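Stovura releases Hutach 3, planning software for two-arm handling of cloth

New version replans grasps while fabric is moving and keeps a readable record of each decision

Stovura today announced the release of Hutach 3, the third major version of its perception and planning software for robot arms that handle towels, wipes, linens and other soft goods. The release is available now to current license holders and will open to new customers in May.

Hutach runs between the cameras and the arm controllers. It estimates where the edges and corners of a cloth are, picks a grasp point, and plans motion for one or two arms. Earlier versions did this once per grasp. If the cloth slid or folded over on itself during the approach, the arms finished the planned motion anyway and the software looked again afterward.

Hutach 3 updates the plan during the approach. The edge estimate is refreshed every 50 milliseconds from the wrist cameras, and the grasp point can shift along the hem until the fingers close. When the overhead view and a wrist view disagree, the software uses the wrist view for the last part of the motion and notes the disagreement in the log.

"Most of our support requests were about that last inch," said Fung-ping Wan, who leads planning development at Stovura. "The plan was fine when it was made. By the time the gripper got there, the towel had a different shape. We rewrote the part of the code that assumed it would hold still."

Two-arm work has also changed. In Hutach 2, each arm had its own plan and a separate check stopped them from colliding. The new version plans both arms together, including the fabric between them, so one gripper can hold while the other looks for a free edge. Users can set a limit on how far the cloth may be stretched - by distance, or by motor current on arms that report it.

The perception module, called Yu, was retrained for this release. Stovura added 152 fabric types to the training set, with most of the new material in looped and terry weaves. These had been a weak point, as a thick hem and a fold can look much the same up close. Yu now reports the two as separate classes with a confidence value for each, and a planner rule can refuse a grasp when the value is too low.

A new log viewer, Vista, ships with the release at no extra charge. Vista plays back camera views, edge estimates and planned paths on one timeline. Users can pause at any point, change a planner setting and see what the software would have chosen. Logs are stored in an open format and can be exported for use in other tools.

"People want to know why the arm went where it went," said Dong-hyun Ra, product manager for Hutach. "Before, the answer was in a text file and you had to know what to search for. Now you open the run and look."

The release closes 263 issues from the public tracker. Configuration files from Hutach 2 can be converted with a command-line tool included in the package. Files from the first version are no longer supported. Customers who wrote their own grasp rules should read the migration notes before upgrading, as two function names have changed.

Hutach 3 runs on Linux and is licensed per workstation. Academic pricing is unchanged. Documentation and a trial download are available on the Stovura website under Products.
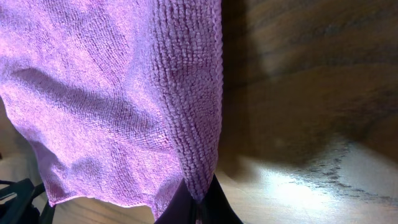
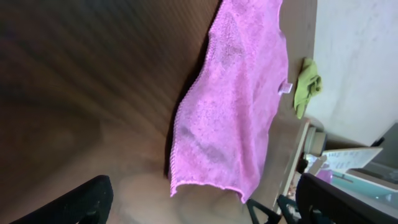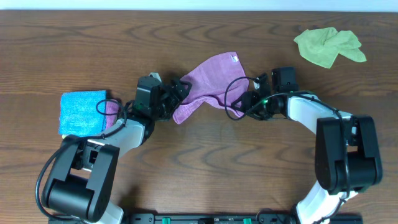
Towel handling on a wooden tabletop. The first two pictures are wrist camera views; the third shows both arms at the pink-purple towel, with a blue cloth and a lime-green cloth also on the table.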